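4.3 Paravent aufstellen und ausrichten

Dieser Abschnitt gilt für das Modell Ulldale mit Rattangeflecht. Die Scharniere sind ab Werk montiert. Lesen Sie vor dem Aufstellen die Hinweise zum Standort in Abschnitt 3.

1. Stellen Sie den zusammengeklappten Paravent aufrecht auf einen ebenen Boden. Zu zweit arbeiten.
2. Entfernen Sie die Transportbänder von oben nach unten.
3. Klappen Sie zuerst die mittleren Elemente auf, danach die beiden äußeren.
4. Winkeln Sie die äußeren Elemente nach vorn an. Eine vollständig gerade Aufstellung ist nicht zulässig, der Paravent kann sonst kippen.
5. Prüfen Sie, ob alle Füße den Boden berühren. Unebenheiten mit den beiliegenden Filzgleitern (Beutel 31) ausgleichen.

Hinweis: Bei Aufstellung hinter einem Tisch lassen Sie zur Tischkante einen Abstand von 235 mm.

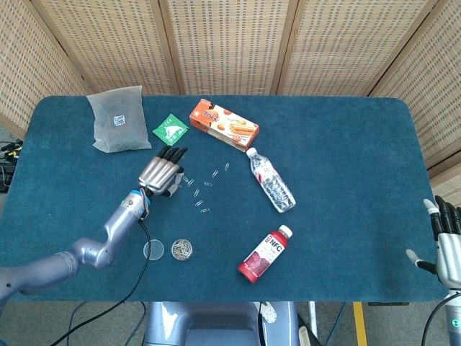

Abb. 7: Aufstellung hinter einem Tisch, äußere Elemente angewinkelt

VORSICHT
Quetschgefahr an den Scharnieren. Beim Auf- und Zuklappen nur an den Holzleisten anfassen, nie in den Spalt zwischen zwei Elementen greifen.

Hängen Sie keine Kleidung oder Leuchten an das Geflecht. Vor Heizkörpern und Kaminöfen ist ein Mindestabstand von 1.000 mm einzuhalten.

4.4 Reinigung

Staub mit einer weichen Bürste oder dem Möbelpinsel des Staubsaugers entfernen. Flecken mit einem leicht feuchten Tuch abtupfen, nicht reiben. Keine Möbelpolitur auf das Geflecht auftragen.

Ersatzscharniere sind bei Brokon unter der Bestellnummer 1889 erhältlich.

Stand: 17.05.2022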